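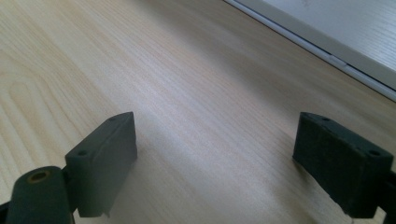
*The tabletop, with the big loopy grain over on the left.*

I get a lot of the same questions about my table, so I'm putting the answers in one place. Last updated December 21, 2025.

**Is it ash?**

I think so, or something close to it. I bought it secondhand from Joaquim Sampaio, and he only remembered that it was "the light one." If you know wood better than I do, look at those curved arches in the grain and tell me!

**Did you bleach it?**

Nope, it was this pale when I got it. It looks even paler in soft daylight (the middle goes almost cream) and a bit more honey toward the edges.

**How much did you pay?**

$86, plus lunch for Yi-chun Chou, who helped me get it up 21 stairs. I still owe her dessert.

**What do you clean it with?**

A damp cloth, then a dry one, going with the grain. If something's sticky I add one drop of dish soap. I tried a lemon polish in November and it left a greasy film that took me days to get off – never again.

**Can I sand out a scratch on mine?**

Careful here. If your top is veneer, the pretty layer is very thin and you can go right through it. I'd try a wax filler stick first, somewhere that doesn't show.

**Do you use coasters?**

Yes, and so do my guests, whether they like it or not. I have 13 of them (cork, from Pesden) and hot pans get a trivet.

**Would you sell it?**

Dayana, stop asking.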